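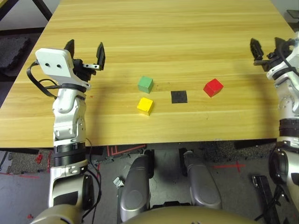
A Case for the Short Block Shelf

Opinion » Early Learning » Materials and Rooms

By Natália Pešek

Each July the purchasing lists arrive, and each July the section for blocks grows longer. The list now before the Kaddale early learning centers proposes a set of 300 pieces for every classroom serving children under five. The set includes arches, ramps, columns and printed roof tiles. It is a handsome set, and I have no quarrel with its maker. My view is that the centers should decline it, and should spend a small part of the money on plain wooden cubes and a larger part on tables.

The case for the large set was put ably by Clifford Gosselin in the spring bulletin. Mr. Gosselin holds that children deprived of variety will build the same thing over and over, and that a generous supply prevents quarrels. He is right on the second point when a whole class is on the floor together. On the first point I believe he has mistaken repetition for a fault. A child of three who puts one cube on another, takes it off and puts it back is studying something. The adult who arrives with a bin of arches interrupts that study.

Consider what may be done with a red cube, a yellow cube, a green cube and a flat black square laid out on a bare wooden tabletop. The cubes are much the same size, so color is the first thing that separates them. The square is thin and dark and plainly of a different kind. It may be a base, a parking place, a roof, a pond or a plate. A teacher can ask for the red one on the black square and learn a good deal from the response, including whether the child has understood "on," a word that adults tend to suppose was learned long ago.
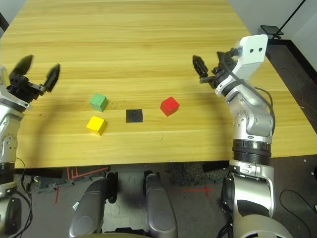
Distance matters as well. When pieces are set a little apart, each can be looked at by itself and chosen. When they are heaped in a bin, the child takes whatever is on top, and much of the activity becomes digging. The Morin room, where I taught for seven years, kept its blocks in a deep tub of this sort. We spent the last part of every morning returning 171 pieces to it, and I do not recall a child who could tell me which of them had been used.

I would add a word in favor of wear. The Kaddale list classes any block with chipped paint or rubbed edges as due for replacement. Where the paint is sound for young hands and there are no splinters, this is a waste. A yellow cube gone pale or dark along its edges is still yellow, and children will often know it from its fellows by the mark. Replacement should follow a safety check and should not follow a calendar.

The choice of table deserves more attention than it receives. Floor building has its place, and the large hollow blocks belong there. Small cubes do better on a flat, light-colored surface with a clear front edge, where strong colors stand out and a dropped piece is noticed at once. Patterned tablecloths and printed play mats should be put away for this work.
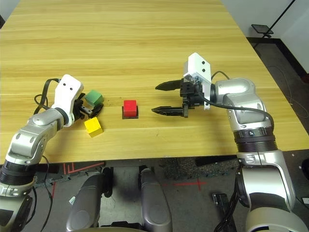
Raising one cube on a base, even a very thin one, changes how the whole group is regarded. The raised piece becomes the important one, and the others are now beside it or waiting for it. Children supply the rest of the story without prompting. At Clondstead, where the rooms adopted short sets last year, teachers were asked to hold back all suggestions for the first nine minutes at the table. Several told me they found this difficult. They also reported more talk among the children than they had been used to hearing.

Mr. Gosselin's concern about quarrels can be met in a simple way. Each small set should have its own tray and its own place at the table, and no set should be shared by more than two children. The Fatska building, which has narrow rooms, may need to stagger its table periods. That is a matter of scheduling and can be settled before the doors open in the fall.

I ask the purchasing office to strike the large set from the list for the coming year, to keep the existing floor blocks in service, and to invite each classroom to request the trays and tables it requires.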